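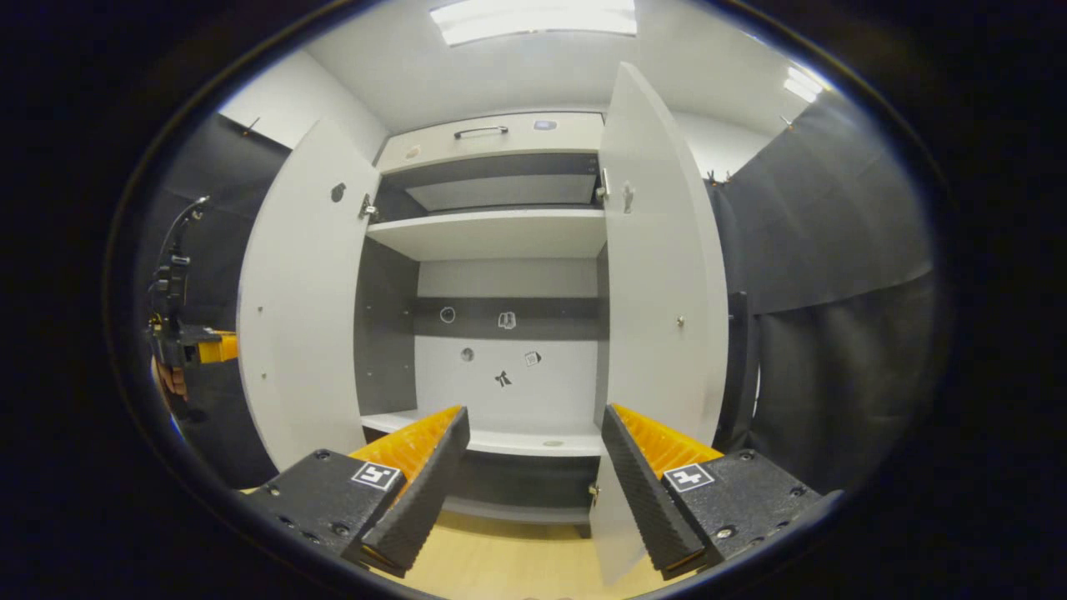
The cabinet with both doors open

Community > Comics and Graphic Novels > Reading Order and Collecting

Dromura: is it worth to continue after the second volume? And which edition should I buy?

Posted by tallwindow_k

Hello everybody. I am reading comics for maybe three years, mostly crime and some historical ones, and I do not have much experience with long science fiction series. In January my brother-in-law gave me the first two volumes of Dromura. I finished both and now I cannot decide.

Volume one I liked very much. The beginning on the ice station is slow, but I enjoy slow. The letters between the two sisters were the best part for me. Then in volume two the sisters are almost not there, and we have the war between the miners and the company, with so many new characters that I had to write their names on a paper. I also did not understand if the chapter with the lighthouse is a dream or if it happens in the past. The colors are different there, but later the same colors are used for a normal chapter.

So I have two things to ask. First, do the sisters come back, and is the lighthouse explained? Please no big spoilers, a yes or no is enough for me. Second, I see that there are the single volumes from Basard and also a big collected book of the same publisher, with 400 pages. I don't understand if the big book has everything or only the first half. The seller wrote "complete first cycle", but I don't know how many cycles exist.

I have one shelf and a wide space under it for comics, so the size is not a problem, but I would not like to buy the same pages two times.

Thank you for your patience with my English.

orla_reads_slow

Yes, the sisters come back. Yes, the lighthouse is explained, but quite late, and you must remember a small thing from the first volume to enjoy it. I will not say which thing. I can say only that you should keep your volume one near you and not lend it to anyone.

I had the same feeling as you with volume two. I think the writer wanted to show the whole moon and not only one family, and he took too many pages for it. When I read it the first time I stopped for half a year. Then I continued with volume three, and it begins again with a letter. After this I was not bored anymore, except in the trial chapters, where everybody is talking in very large balloons and the artist draws the same room again and again.

About the colors: in my opinion it is partly a mistake of the printing. In the first printing of volume two the lighthouse chapter is more green, and in the later one it is nearly the same blue as the rest. If your copy is blue, it is normal that you were confused. Look at the page where the older sister takes off her gloves. If the wall behind her is green, you have the early one.

For the editions, the series has two cycles. The collected book has the first cycle, this means volumes one to four. The second cycle is volumes five to nine and it exists only as single volumes. So if you buy the big book now, you will have the first two volumes double. I would buy three and four separately. They are not expensive used, and the paper is better than in the big book, where the pages are thin and you see a little of the drawing from the other side. The big book has 30 pages of sketches at the end. They are nice, but mostly spaceships and only a few faces.

One more advice, when you are looking at used copies, ask the seller for a photo of the spine of volume four. The glue in this one is weak and the middle pages come out.

gevus_fan_253

skip it and read Gevus. same artist, better story, only 9 issues and it has a real ending. Dromura is overrated since volume 2

marginal_notes

I agree with most of the long answer above, but I want to correct one detail. The collected book does not have everything from volumes one to four. The short story "Antoniadis", with the old pilot and the radio, is printed at the back of the single volume three and it was left out from the big book. It has eight pages and you can follow the main story without it. But the pilot appears again in volume six, and there he speaks as if the reader already knows him. I read the collected book first and I thought I had missed a chapter.

For this reason also I would take the single volumes, especially when you already own two of them.

Gevus is good too, but I would not say it replaces Dromura. It is a much more violent book and it has very little text. You wrote that the letters were the best part for you, and in Gevus there are no letters and almost no conversations. Perhaps try to see the first issue in a library before you pay for it.

tallwindow_k

Thank you to all. I looked at the page with the gloves and the wall is blue, so now I understand why I was lost. I ordered volume three from a seller who confirmed that the story with the pilot is inside. For volume four I will wait until I find one with a good spine.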